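Funnel wobbles in acrylic stand, how tight should the clamp knobs be?
Posted July 19, 2019 by bench_notes

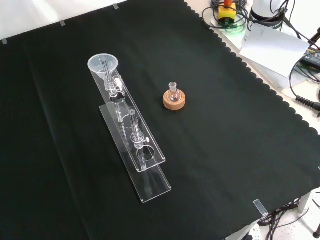
Clear acrylic stand with funnel, flask on cork ring to the right.

I have a clear acrylic stand with two clamp fittings, each with a small white knob. The upper one holds the stem under a frosted plastic funnel, the lower one holds a second glass tube. With the knobs finger tight the funnel leans when I pour 100 mL into it. I don't want to crack the glass by going further. The flask is round-bottom and sits on a cork ring. Is there a correct tightening order?

Answer 1
Lower clamp first. Set the tube vertical, tighten until it no longer turns between two fingers, then stop. Fit the upper stem, line it up with the lower tube by eye from the front and from the side, and tighten the second knob the same way. If you do the upper one first, any offset goes into the glass as side load. Pour in portions of 40 mL or less. A full funnel is top heavy on any light stand.

Answer 2
get a steel stand. I had a Plustex one in acrylic and the thread stripped in November

Answer 3
Agree with the order in Answer 1. Also check the stem diameter against the clamp bore. If the gap is over 2 mm the knob pushes the glass to one side and it will lean at any torque. A sleeve of silicone tubing fixes that. Don't wipe the acrylic with 70% alcohol, it can craze around the holes. Soapy water is fine.

Related questions
Cork ring sizes for small round-bottom flasks
Sovier clamp knobs, replacement thread?
Bramex or Laskowska for plastic funnels
Ground-glass neck stuck, how to free it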